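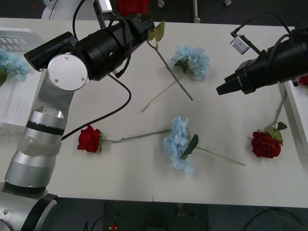
Fire door and escape route check, Ovard House
Ground floor and first floor, April
Checked by: Tanveer Ghauri
With: Dela Odoi

1. Final exit doors open fully without a key – Yes
Comment: The rear door sticks at the bottom. It opens with a push but wants planing.

2. Fire doors close onto the latch from any angle – No
Comment: Door 3 stops short of the frame. The closer needs adjusting. Mawuli Akolgo to look at it on Wednesday.

3. Intumescent strips and smoke seals complete – No
Comment: Seal missing from the top edge of door 5. It was painted over last time and has now come away.

4. Hinges tight, no screws missing – Yes 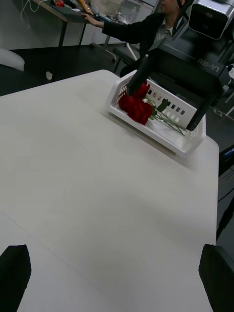
Page 2 of 3

5. Corridors and stairs clear – No
Comment: Two boxes of leaflets under the back stairs. Moved while we were there. Same thing was noted at the last check, so please remind everyone who uses the copier.

6. Emergency lighting works on test – Yes
Comment: The first floor landing unit is dim – still passes, but put it down for a new battery.

7. Exit signs in place and readable – Yes
Comment: The sign by the kitchen has been refixed.

8. Call points unobstructed – Yes
Comment: The coat stand has been moved away from the one in the lobby.

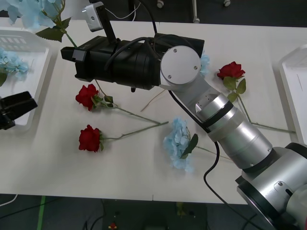 The coat stand should stay where it is now, next to the noticeboard. It tends to drift back in wet weather.

9. Extinguishers on brackets, pins and tags in place – Yes
Comment: Tag 77 is hard to read. Nana Frimpong has asked for a replacement.

10. Log book up to date – No
Comment: Weekly alarm test not signed for twice. Marjan Parsa to fill in the entries if the tests were done, or mark them as missed.

Doors 3 and 5 to be rechecked once the work is finished.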